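House Rules for Working With Hand-Held Grippers in a Real Bedroom

Folding laundry with a gripper in each hand sounds silly until you've done it for a whole afternoon, and then it's mostly hard on the wrists. I've been recording household chores for robot training for a while now, mostly bedrooms and closets, and I get a lot of mail asking how I keep things tidy and consistent. So I finally typed up my rules. Some came from the Korano handbook, some I made up after a bad session, and I've changed my mind on a couple of them since last September!

First, fingers. Before anything else I wipe both pads on both tools with a barely damp cloth and let them air dry. Lint builds up in the slots faster than you'd think, especially from towels, and a fuzzy finger slips on anything silky. Then I open and close each one a few times and watch that the tips meet evenly. If they don't, I stop and fix it. I used to "just finish this one shirt" and ended up throwing out a whole morning.

Wipe the lenses too, with a separate cloth. Please don't use the finger cloth (I have, and it smears).

Second, clothes on you. Hair tied back, nothing dangling, no big rings. Drawstrings are the worst, so tuck them in. If two people are in a small room, agree out loud on who moves first when you both reach for the same pile.

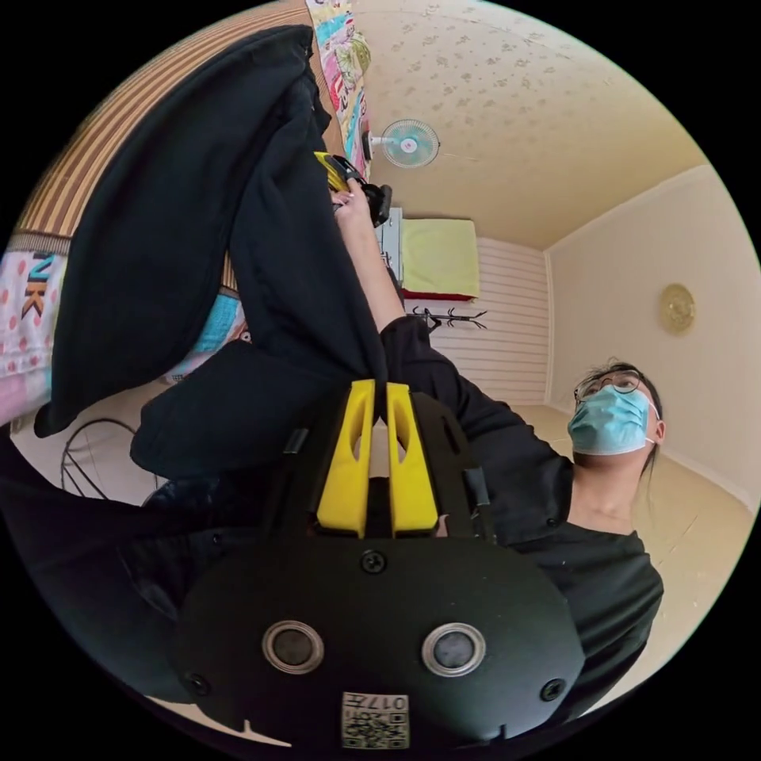
Concetta Messina wrote in to say she'd go further on the two-person point. At her place only one person is allowed to call a stop, they swap that job at every break, and the word is always "park," never "wait" or "hang on," which people say all day long without meaning it. She'd also like me to mention that stopping means setting the tools down flat, fingers open, well back from the edge of the bed.

Good, and I've stolen the "park" thing. We were using "stop," and it kept coming up in normal conversation.

Third rule, and the one I get the most arguments over: don't stage the room. The Jiltton guidelines we follow say the starting state should be one a person would plausibly leave behind, and I think that's right. Drop the clothes on the bed the way you'd drop them coming in from the line. Leave the quilt where it lives. What I do take away is anything private, so mail, pill bottles, family photos, anything with an address on it. Go through the room once for that before you pick up a tool, and look at the mirrors while you're at it. A mirror will show you the pile of bills you just moved out of the way!

Fourth, light. Daylight is lovely but a bright window behind the bed can wash out everything near it, and dark clothes turn into one big blob. I put the dark things on the side away from the glass and leave the curtain alone once we've started. Fiddling with it halfway through makes the first half and the second half look like different days.

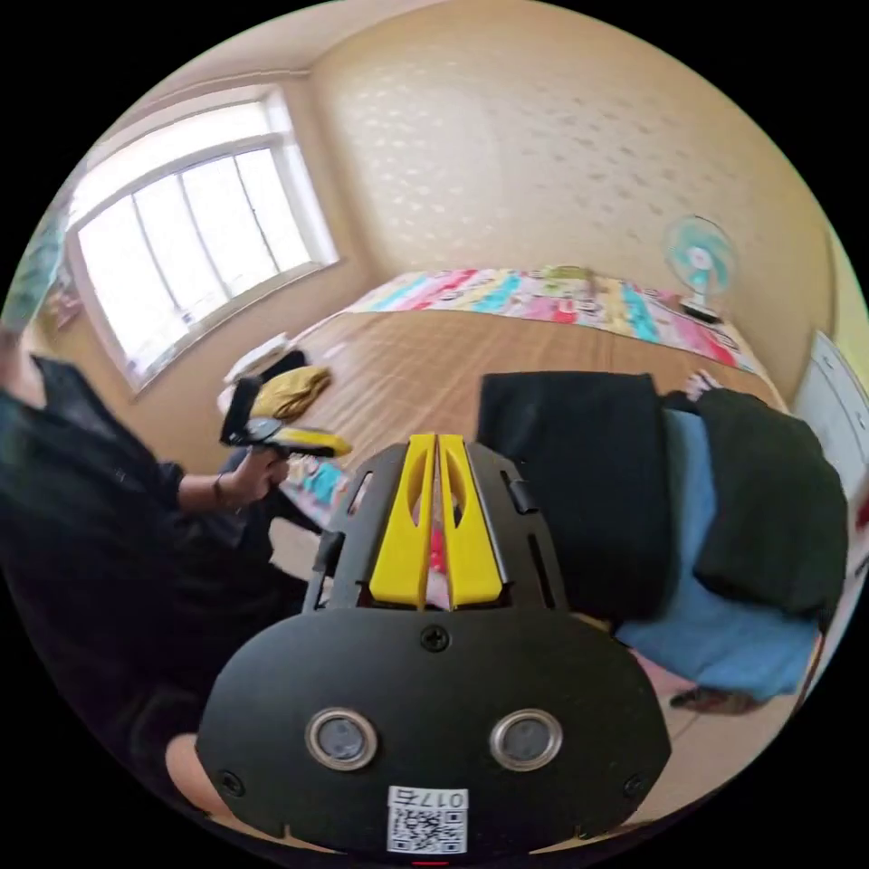

Fifth, move slower than feels natural. My first 200 takes were nearly all too quick, and the folks at Gerkia sent most of them back with the same note: hand blurred at pickup. Now I pause for a slow breath before closing on the cloth, and again after letting go. With black pants or a heavy jacket I take hold at the waistband or the collar, never the middle, and lift straight up before going sideways. Drag it and you bring the blanket with it.

Keep the label on the tool clean and readable, and write its number in the log every single time. We mixed up two sets once and I still get a stomachache thinking about it.

Breaks: 40 minutes on, then put everything down. Set a kitchen timer. Your grip gets sloppy well before you feel tired, and sloppy grips get recorded just as faithfully as good ones.

Failed grabs stay in. If the sleeve slips out, pick it up again and carry on, then mark the take as having a retry. Mäkelä's checklist has a box for this, and if yours doesn't, scribble an R in the margin. I only throw out a take if somebody got bumped or something private was left out.

And at the end, put the room back. Quilt straight, floor clear, clothes folded and put away by hand if the take left them in a heap. Chargers go on a hard surface, never on the bed, and I unplug them before I go down to start dinner.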